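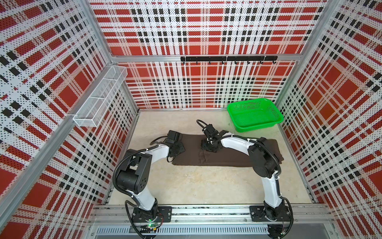 Xadrez de inverno

22/12/2021

A minha avó tinha uma manta de xadrez vermelho que vivia nas costas do sofá e que, tanto quanto me lembro, nunca serviu para tapar ninguém. Era "a manta boa". Havia outra, castanha e cheia de borboto, para quando tínhamos mesmo frio, e era essa que cheirava a lareira e a bolachas e que andava de colo em colo durante os serões de dezembro. A vermelha ficava ali, muito direitinha, dobrada ao meio, a fazer de sala arrumada. Herdei as duas, e confesso que durante anos tratei a vermelha exatamente da mesma maneira, com aquela cerimónia que se herda juntamente com as coisas sem darmos por isso.

Este mês tirei-a do armário e resolvi que ia ser usada. Daí à mania do xadrez foi um instante (quem me lê há mais tempo sabe como eu sou com manias, e ainda deve estar lembrado do outono das cestas). Comecei a reparar em tartans por todo o lado, nas montras, nos cachecóis do autocarro, nas latas de biscoitos, no forro de um impermeável pendurado no consultório do dentista. E comecei a ler sobre o assunto, à noite, com chá, quando devia estar a embrulhar presentes.

A primeira coisa que aprendi é que andei a vida toda a usar as palavras mal. Xadrez, para nós, é tudo: o pano da loiça, a camisa de flanela, a toalha do piquenique. O tartan é mais específico. É um tecido em que as riscas da teia e as riscas da trama se cruzam, normalmente pela mesma ordem e com as mesmas cores, de modo que onde duas cores iguais se encontram há um quadrado de cor cheia, e onde se encontram cores diferentes aparece uma mistura, um tom intermédio que na verdade não existe em fio nenhum. Passei uma noite inteira com a manta debaixo do candeeiro a confirmar isto. É verdade! O que eu sempre julguei ser um fio bordeaux é só vermelho e preto muito juntinhos, em diagonal, por causa da sarja. A minha avó, que cosia para fora e tinha opiniões sobre tudo o que fosse linha, devia saber isto perfeitamente e nunca me disse.

À sequência de riscas os escoceses chamam "sett". Repete-se de ponta a ponta do tecido e, na maior parte dos casos, faz-se em espelho: chega a um certo fio, dá meia-volta e volta para trás pela mesma ordem. Há também os assimétricos, que não dão a meia-volta e recomeçam do princípio, e esses são um tormento para quem corta, porque o pano tem um lado certo e um lado errado até quando parece igual. Fica o aviso para quem se lembrar de fazer almofadas.

Porque sim, eu fiz almofadas. Já lá vamos.

A segunda coisa que aprendi foi um bocadinho uma desilusão. Eu tinha na cabeça a ideia romântica de que cada família escocesa vestia o seu padrão desde a noite dos tempos e que se reconheciam uns aos outros no nevoeiro pela cor da saia. Parece que grande parte dessa arrumação, um clã, um tartan, é coisa do princípio do século XIX, quando os tecidos entraram na moda e toda a gente quis ter o seu. Antes disso as cores dependiam muito mais da zona, do tecelão, do que havia para tingir e do gosto de quem encomendava. Fiquei amuada durante uma tarde. Depois pensei melhor e até me agradou, porque quer dizer que a manta da minha avó, que não pertence a clã nenhum e foi comprada numa feira, está em ótima companhia.

Agora as almofadas. Encomendei o tecido em outubro, numa loja pequena que se chama Tarumlow e que vende restos de peça, e escolhi um padrão a que eles chamam Drarnodon, vermelho com preto e um fio branco muito fininho que mal se vê no ecrã e que ao vivo é a graça toda. Também pedi amostra de um outro, o Lukent, em verdes de musgo, lindíssimo, mas que na minha sala ficava com ar de sala de espera de notário. Guardei o quadradinho na caixa dos botões, nunca se sabe.

Quem nunca coseu xadrez talvez não imagine o que custa acertar as riscas. Com um tecido liso, se a costura fugir um milímetro, paciência, passa-se a ferro e ninguém dá por ela. Com o xadrez o milímetro grita. Cortei a frente da primeira almofada com todo o cuidado, cortei as costas com um bocadinho menos porque já era tarde e estava a dar um filme, e no dia seguinte tinha uma almofada com um degrau a toda a volta, como se alguém lhe tivesse dado um encontrão. Desmanchei. Cosi outra vez. Desmanchei. A certa altura fui fazer uma sopa e deixei-a em cima da máquina, a pensar na vida.

O que me valeu foi deixar de cortar o tecido dobrado. Corta-se uma peça de cada vez, sempre pelo direito, e depois pousa-se essa peça em cima do pano que falta cortar, a procurar o sítio onde ela desaparece. É uma sensação deliciosa, a certa altura o bocado cortado some-se completamente no padrão e só lhe encontramos a beira com o dedo. Depois, alfinetes em cada risca principal, espetados mesmo na costura, e alinhavo à mão. Eu sei, alinhavar é uma maçada, eu própria fugi dele metade da vida. Mas com xadrez não há volta a dar. E conte-se sempre com mais pano do que as contas mandam; eu tinha comprado 2 metros e fiquei com umas tiras tão magras no fim que só deram para um laço para a porta.

Fiz sete almofadas. Sete! O sofá leva três e fica cheio. As restantes foram oferecidas, e uma delas ficou para o gato, que se chama Stubbs e que a estreou antes de eu ter cosido o fecho. Ele tem um fraco por tudo o que é lã e por tudo o que é meu, e quando as duas coisas coincidem não há quem o tire de lá.

Quanto à manta vermelha, lavei-a à mão, na banheira, em água fria e com um sabão suave, cheia de medo. Sequei-a estendida em cima de toalhas, e durante dois dias não se pôde entrar na casa de banho pequena. Perdeu um cheirinho a naftalina que eu não sabia que ia ter pena de perder. Encontrei-lhe um remendo num canto, tão bem feito que segue as riscas uma a uma, com a linha trocada de cor em cada quadradinho, e fiquei ali de joelhos no chão a olhar para ele muito tempo. Nunca tinha visto aquele remendo. Quer dizer que um dia a manta boa se estragou, e que para se estragar alguém a há de ter usado.

Ponho-a agora todas as noites. Pica um bocadinho no pescoço, aviso já, e por isso dobro o lençol por cima da beira, como se faz com as crianças. Na noite de consoada vai estar no sofá à disposição de quem chegar primeiro, ao lado da castanha, e já avisei a família de que é permitido comer rabanadas debaixo dela. Fez-se um silêncio ao telefone.

Para quem me perguntou nos comentários do último texto: a receita das broas leva mesmo erva-doce, não foi engano, e o forno é médio, 12 minutos para as pequeninas. As maiores querem um pouco mais, vão espreitando. Guardam-se numa lata bem fechada, com uma folha de papel vegetal entre as camadas, e se a lata for de xadrez tanto melhor.

Boas festas a todos. Volto em janeiro, provavelmente com uma saia, se me chegar a coragem para as pregas.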